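Product Review: Wirkico Two-Shelf Entryway Shoe Rack

Reviewed for the Kirkmont Furnishings Office by Ida Hellwig
1 November 2019

Purpose of the Review

The Furnishings Office is asked from time to time to recommend small items for shared rooms in Kirkmont buildings. Requests for shoe storage have increased since carpet was installed in the study rooms and the smaller workrooms, where occupants are now expected to change into indoor footwear. The Wirkico rack was one of two products shortlisted in April. The other, the Skellelwood bench with storage beneath the seat, was reviewed separately by Rhonda Beaudoin, and her findings are mentioned here only where a comparison is useful.

The rack was purchased at the regular retail price and assembled by office staff. The manufacturer did not supply a sample and has not seen this review before publication.

Assembly

The rack is shipped flat in a single carton. The contents consist of the shelf boards, the metal uprights, the base rails, a bag of bolts and a hex key. Jaxon Dhillon completed the assembly alone in under an hour, including the time needed to undo one step. The printed instructions show the base rail from one side only, and it is possible to attach it facing the wrong way and not discover the mistake until the upper shelf is ready to be fitted.

All bolts should be left slightly loose until both shelves are in position. The instructions mention this on the last page, after the point at which most people will have tightened everything. Wirkico should move the note to the beginning. The hex key is adequate, although its short arm makes the lower bolts slow work, and a longer key from an ordinary tool set is recommended.

The bolt heads are left exposed. Some reviewers on the panel considered this untidy. The present reviewer regards it as an advantage in a shared room, where bolts need to be checked and tightened from time to time by whoever is available.

Placement and Stability

The test unit was placed against a wall on striped gray carpet. Carpet is a harder test than a tile or wood floor, as an uneven pile will cause a light rack to lean or rock. After the bolts had been tightened a second time, no rocking was felt when shoes were put down or taken away. The rack can be moved a short distance by one person with the shoes still on it, but lifting is preferable to dragging, and the base rails did leave marks in the carpet pile that took several days to recover.
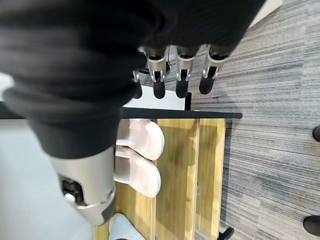
The rack in position on the striped carpet, with a light blue slipper in the foreground.

The unit does not come with a wall bracket. For general use by adults this is acceptable. For rooms used by young children the office cannot recommend any freestanding rack that is not anchored, and Hamidreza Golestani has asked that this be stated plainly in the purchasing list.

Capacity

The product page describes the rack as suitable for "the whole family." That claim depends on the footwear. Slides and house slippers fit well, and pairs can be set side by side on the lower shelf without being pushed together. Winter boots are another matter. A tall boot will stand on the upper shelf, where nothing limits its height, but not on the lower one, and a room with several pairs of boots will need a tray on the floor as well.

Larger athletic shoes may extend past the front of the board. They remained steady during the trial, but in a narrow hallway the toes are likely to be kicked by people passing.

The upper shelf tends to collect other items. During the review period it held mail, a pair of gloves and a flat carton that remained in place for nine days. A shelf at that height will always be used in this way, and offices that want the space kept for shoes should say so when the rack is installed.

Finish and Cleaning

The shelves have a pale wood finish and the metal parts are dark gray. The combination is plain and suits most rooms. Against a white wall with a dark baseboard it looks as though it had been chosen for the space, and light-colored footwear does not look out of place on it.
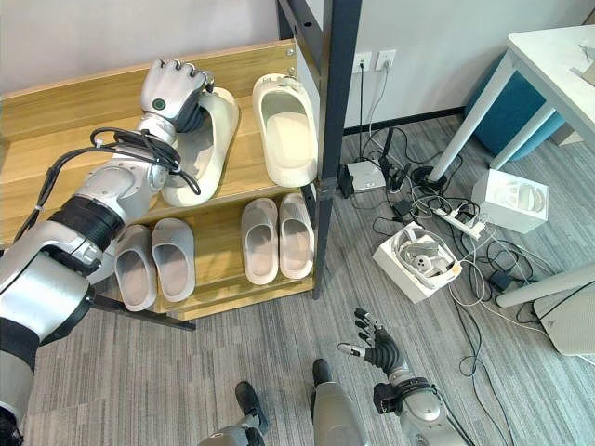 Cleaning requires a damp cloth and, for dried mud, a soft brush. A cup of water was poured on the upper shelf and left for three hours. When it was wiped off, no swelling or change of color could be found on the surface. The cut edges of the boards were not tested in the same way, and it would be reasonable to keep wet boots off them. Grit gathers where the shelf meets the upright — a narrow brush is needed to remove it — and this was the only part of the rack that became visibly dirty in ordinary use.

One small scratch appeared on the front of the lower board in the second week. Its cause was not recorded. It can be seen from a kneeling position and is difficult to find when standing.

Use of the Surrounding Area

Several rooms on the request list have wall outlets at the height where a rack would normally be placed. The open construction of the Wirkico model is helpful in such rooms, as plugs remain within reach and cords can hang behind the unit. The Skellelwood bench, which has a closed back, would block them. Cords that run across the floor beside a rack should be gathered and moved to the side before the room is opened for use, particularly where people will be standing on one foot to change their shoes.

A stool or chair nearby is strongly recommended. The rack is not a seat, and the upper shelf should not be used as one. Dale Lemieux, who manages the workrooms on the lower level, placed a cushioned stool within a few steps of his own rack and reports fewer shoes left on the carpet as a result.

Service

A replacement bolt was requested from Després, the distributor, in order to test the response. The part arrived in eight days without charge. The message confirming the request gave the wrong product name, but the bolt itself was correct.

Rating and Recommendation

The Wirkico rack is approved for the purchasing list under item 504, for use in carpeted rooms where the footwear is mainly slippers, slides and low shoes. It is not approved for children's rooms or for entrances that receive heavy boot traffic. Departments ordering more than one unit should request delivery to the loading entrance and should keep the hex keys, which will be needed again when the bolts are checked after the first month.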